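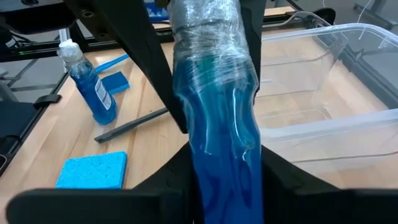 Hjørdis Strömberg has spent most of her working life on closures: screw caps, trigger heads, flip tops and the liners that sit inside them. She runs the returns bench at Proltano, a contract filler of household liquids, and her subject is the leak that appears between the filling line and the customer's shelf. Most of the parcels that come back to her concern coloured product, where a small loss stains everything near it. A clear bottle of blue liquid with its neck and shoulder wound in layer upon layer of transparent wrap is a familiar sight in her trade, and she has firm views on the practice.

"Wrap holds a cap still," she said. "It does very little for a poor seal. If the liner isn't seated, liquid will creep along the thread and sit under the film, and the film then keeps it there until somebody unpacks it."

We spoke in June at the company's test room, which occupies the rear of a former dairy. Strömberg began by separating two faults that are often reported as one. The first is back-off, in which a cap loses torque after it has been applied. The second is a liner fault, in which the torque is correct but the sealing face is not. Customers describe both as "a loose lid".

"Back-off happens to every plastic cap on a plastic neck," she said. "The material relaxes. You apply it at one figure and the next morning the removal torque is lower. On our standard cap I expect to lose 40 per cent overnight. That is normal and the specification allows for it. What I look for is the one that loses 80."

The causes of the larger loss are mostly dull. Product on the thread acts as a lubricant, and detergents are worse than most. A neck moulded slightly oval gives uneven contact. Caps stored in a cold warehouse and applied in a warm hall will change size after fitting. Strömberg keeps caps in the filling hall for 11 hours before use, a rule she introduced after a winter of complaints on a single line.

Shape is another matter. A waisted bottle is comfortable to hold, she said, but it flexes when squeezed or stacked, and the flexing raises the pressure inside. "People think of the cap as one part and the bottle as another. When the wall moves, the cap feels it."

Her colleague Esperanza Ambrose handles transit testing. Samples are laid on their sides, held under vacuum, then put on a vibration table in the carton they will be sold in. Ambrose places absorbent paper beneath each neck and weighs it before and after.

"A visual check misses the slow ones," Ambrose said. "You get a stain the size of a lentil and it dries. The paper still weighs more."

The vibration table, an old Hägglund unit, is run for almost three hours per carton. Results go into Clerkitz, the firm's record system, against the batch number of the cap as well as that of the bottle. Ambrose regards the second entry as the useful one. In the last round, 21 failures were traced to one cavity of one cap mould, and the bottles had been blamed for all of them.

I asked whether an induction seal, the foil disc bonded across the mouth, would settle the question. Strömberg said it would for many products, at a cost, but that it does nothing after first opening. Refill packs and trigger sprays are opened early and kept for months. For those she prefers a moulded plug seal, and she is testing one under the working name Dradotine.

Her advice for posting a part-used bottle was brief. Wipe the thread dry, tighten the cap by hand, leave it overnight and tighten it again. Put the bottle in its own sealed bag with something absorbent, and pack it upright.

"Then wrap it if you like," she said. "Wrap it last."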